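Small bins, bin bags and the room that fills up: tips for the living room and bedroom

Household Tips > Cleaning and Tidying > Rubbish and Recycling

Updated October 13, 2024

The kitchen bin gets all the attention, but most of the odd rubbish in a home starts somewhere else. Wrappers come off in front of the television, parcels are opened on the bed, and the packaging stays where it was dropped until somebody has a go at the whole room. A small lined bin kept in the room makes that job much shorter.

Choosing the bin

A plain small bin is enough for a living room or bedroom. Lids are useful in a kitchen or bathroom but a nuisance elsewhere, as people tend to leave things on top of them. Look for a smooth rim with no sharp moulding on it. A rough rim tears thin bags every time you lift one out.

Weight matters if the bin stands on carpet. Very light bins tip when you pull at the bag. If yours does this, put a flat stone or an old tile in the bottom, under the liner.

Wash a new bin before using it and let it dry fully. After that, once a month is plenty for a room where no food is thrown away. Warm water with a little washing-up liquid will do.

Fitting the bag so it stays up

Bags that slide down into the bin are the most common complaint we get, and the cause is usually trapped air. Shake the bag open first, put it in, then push your hand down inside to the base. If it balloons up again, lift one side of the rim and press the air out.

Fold the top outwards over the rim by at least a hand's width. With a bag much too large for the bin you will have loose folds at the top. These can be left, or you can gather the slack at one side, twist it and tie it in a loose knot against the outside of the bin. Don't tie it tight or you will have to cut it off.

Black bags are the usual choice if you don't want to see what is in the bin. Clear ones are better if you sort at the end of the week. We bought a box of 800 thin liners from Jasum for the Sornstead house and regretted it by August: they were cheap, but any corner of stiff packaging went straight through. A thicker bag changed half as often costs about the same.

Keep the spare liners in the bottom of the bin, under the one in use. Two or three are enough. The rest of the roll can live in a drawer nearby.

Clearing a room in one go

Take the bin to the rubbish. Carrying handfuls across the room drops crumbs and bits of tape, and you will be back over the same carpet with the vacuum cleaner later.

Start with the floor, then the low furniture, then the shelves. TV cabinets with open compartments collect plastic bags and single slippers, so check each one with your hand as well as by eye. If there is a sheet or throw hanging down over a low piece of furniture, lift it and look underneath before you vacuum.

Plastic wrap and carrier bags take up a lot of space for what they weigh. Press the air out of them and push them down the side of the bin. Bulky plastic goes in the middle. Cups and bottles should be emptied and rinsed if your council takes them for recycling, and if it does they don't belong in this bin at all.

Keep cardboard out of the bag. Flatten it and lay it beside the bin as you work, then take it all out together at the end. Tape and labels can usually stay on, though it is worth pulling off long strips of plastic tape.
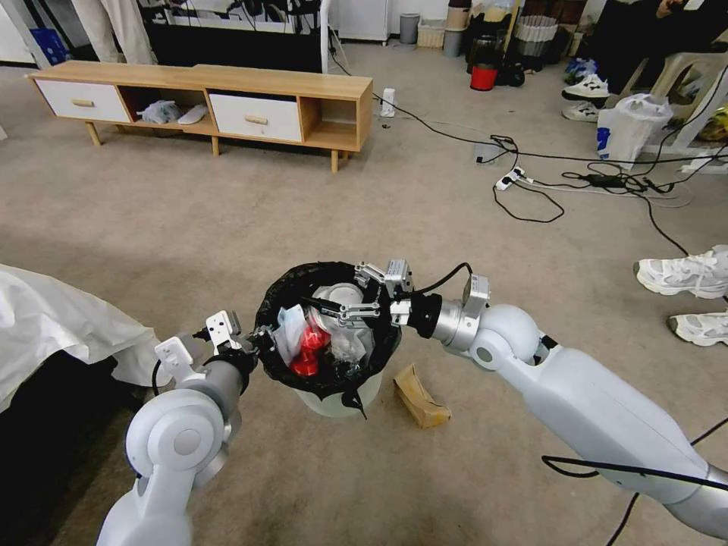 Bag folded over the rim, with a flattened piece of cardboard on the carpet next to the bin.

Emptying

Don't wait until the bag is packed to the top. At around 80 per cent full there is still enough bag left to tie. Unfold the top from the rim all the way round, lift slowly, and hold the bin down with your foot if it comes up too.

If the bag sticks, there is suction underneath it. Tip the bin on its side and ease the bag out. Some people drill a couple of small holes near the base of a plastic bin to let the air in. It works well, but only do it to a bin that will never hold anything wet.

Marks on carpet

A bin that stays in one place leaves a dent in the pile. Move it a little each time you vacuum. For an old dent, lay a damp cloth over it for an hour, then lift the pile with the back of a spoon. Wool carpets need less water than synthetic ones.

For a sticky spill beside the bin, blot with a white cloth and plain cold water first. Rubbing spreads it. Test any carpet cleaner on a hidden patch before using it in the open.

More in this section
Getting smells out of a pedal bin
Storing carrier bags in a narrow drawer
Which packaging can be flattened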